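Visit report: Amik open house, 8/29/26

I went to the Amik open house with Hsin-yi Hsu, who had signed us both up in April. I build conveyor controls for a living and had never been to an event about home robots, so I took more notes than I needed to. They are written up below, mostly for Man-lok Chow and the others at Teltel who asked how it went.

## Getting there

The building dates from 1928 and still has its old freight elevator, which was out of service. Visitors took the stairs. Sign-in was a clipboard on a folding table at the top, with name tags and a sheet asking people to keep to one side of the hallway during demonstrations. Bottled water was free. Coffee was not, and the line for it was long enough that we skipped it.

The day had 2 parts. The morning was talks, and the afternoon was demonstrations in small groups. You were given a group letter at sign-in. We were in the last group, so we had a long lunch.

## The talks

Chih-ming Tsang opened with the history of the company, which I won't repeat. The useful part was the second half hour, when he went through what a task looks like on paper before anyone runs it. Each one gets a short written instruction, a starting arrangement, and a definition of done. He put a few on the screen and asked the audience to find what was missing. One said to put an item "next to" another without saying how close. Another did not say what to do if the item was already there. I have written both of those mistakes into machine specs myself.

Pin-yu Chuang talked about grasping small metal objects. Her main point was that flat, shiny, loose things are hard for reasons that add up: the cameras get glare, the fingers have very little to close on, and the shape changes every time the object is set down. A bunch of keys does all of that at once. She compared it with a cup, which keeps its shape and usually stays upright. She also spent some time on floors. Polished stone reflects furniture legs, and a system that has learned mostly from carpeted rooms can have trouble telling the reflection from the leg.

Someone asked how much data they had. She said that the keys set was at 800 runs and that she would like it to be more varied before it got bigger. Same person asked about battery life and was told to hold the question for the afternoon.

## The afternoon

Groups went in a few people at a time, with Chia-hao Lau as the guide. The room is furnished as a living room, with a TV console, a wood-grain cabinet and a marble tile floor, and the shelves and surfaces have the usual amount of household stuff on them. He said they leave the clutter alone between runs and only reset what the task calls for. The red stool was the work area for our group. 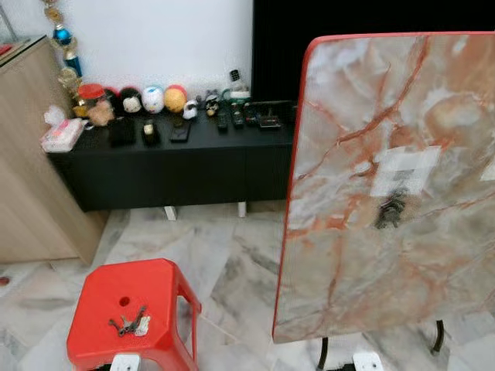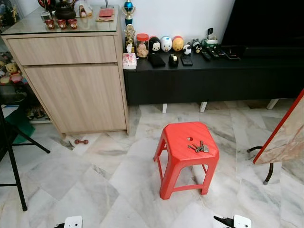
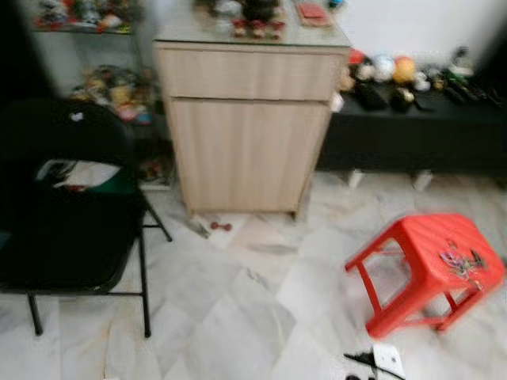
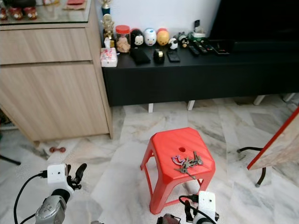 Chia-hao kept the commentary short and let people ask. These are the questions I wrote down, with his replies as close as I could get them.

**Why a stool and not a table?** Height. A low seat makes the arms reach down, and they had plenty of runs at table height already.

**Does the robot know the room?** It has no stored map of this one for the task. It works from its cameras.

**Who decides when a run has failed?** The operator can stop it at any point. After that a second person looks at the recording and marks it, and the two don't compare notes first.

**Can you buy it?** No. He was polite about this, but it was clearly the question he got most.

I asked about the emergency stop, because I always do. There is one on the operator's side and a second one that the guide carries. He let me look at his. It is an ordinary latching button in a plastic housing, and you have to twist it to release it. I would have liked a third one by the door, and I said so on the feedback form.

Hsin-yi asked about sound. She works with older people and wanted to know whether anyone had tested how the motors come across to somebody with a hearing aid. They hadn't. Chia-hao wrote down her email address.

## Other stands

A smaller room down the hall had tables from outside firms. Skodbridge was showing cable management parts for moving joints, and I took a catalog. Their smallest drag chain might work on our label printer, where we replace the cable far too often. The prices in the catalog are for large orders, so I'll have to call them.

The remaining tables were recruiting. There was a stack of printed job listings, several of them for operators, with training included and no robotics background required. I brought home a copy and can scan it if anyone wants it.

## Practical notes for anyone going next time

- Bus 44 stops across the street. Parking is on the next block and was full before the talks started.
- Bags have to be left at the sign-in table before the demonstrations.
- The talks room is cold. Bring a sweater.
- Slides are supposed to go out by email. I haven't received mine yet.
- Ask for an early group if you have a train to catch. Ours ran late and we left during the closing remarks.

Man-lok, you asked whether it was worth a day off. For the grasping talk and the questions afterward, yes. The morning history section you could miss. I have the Skodbridge catalog on my desk if you want it before I call them.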